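A bancada que ficou

Quando Jovita Hinojosa comprou a casa pequena em Emden, toda a gente lhe disse para começar pela cozinha. Ela começou pelo telhado. A cozinha esperou até março de 2025, e mesmo então a obra foi mais modesta do que os vizinhos imaginavam.

"Eu queria uma cozinha para trabalhar", conta ela, sentada à mesa com um café. "Faço pão, faço conservas, sujo muito. Preciso de uma superfície que eu possa limpar sem pensar."

Os azulejos já estavam na casa. São quadrados, de um verde que puxa para o amarelo, e a primeira ideia foi retirar tudo. Quem a convenceu do contrário foi Eoin Kinsella, da oficina Dunne, que veio fazer um orçamento para pedra.

"Bati com os dedos em todas as peças e só 5 soavam a oco", lembra Kinsella. "Disse à senhora que eu podia vender-lhe a pedra, mas que não era necessário. Ela ficou a olhar para mim – penso que não acreditou."

O trabalho foi sobretudo nas juntas. Kinsella raspou a massa antiga à mão, colou de novo as peças soltas e encheu tudo com massa branca. O material custou 145 euros. A bancada tem 80 centímetros de fundo, mais do que é habitual, e Jovita diz que agora não a trocava por outra. "Posso estender a massa toda e ainda tenho lugar para as tigelas."

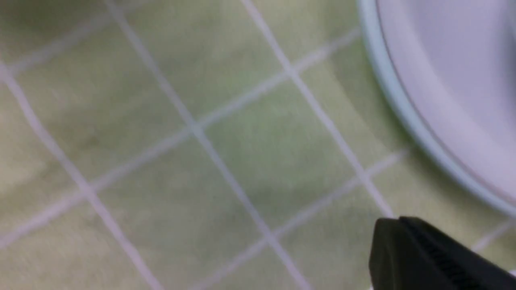 Com que frequência é preciso limpar as juntas?

"Passo um pano húmido todos os dias, depois de cozinhar", responde Jovita. "Uma vez por semana uso uma escova macia com água e sabão neutro. Vinagre não uso, porque estraga a massa."

Kinsella volta em abril para ver a parte junto à parede, onde a massa foi a última a secar. Jovita já lhe prometeu um frasco de pepinos. "Ele pediu dois", diz ela, e levanta-se para ver o forno.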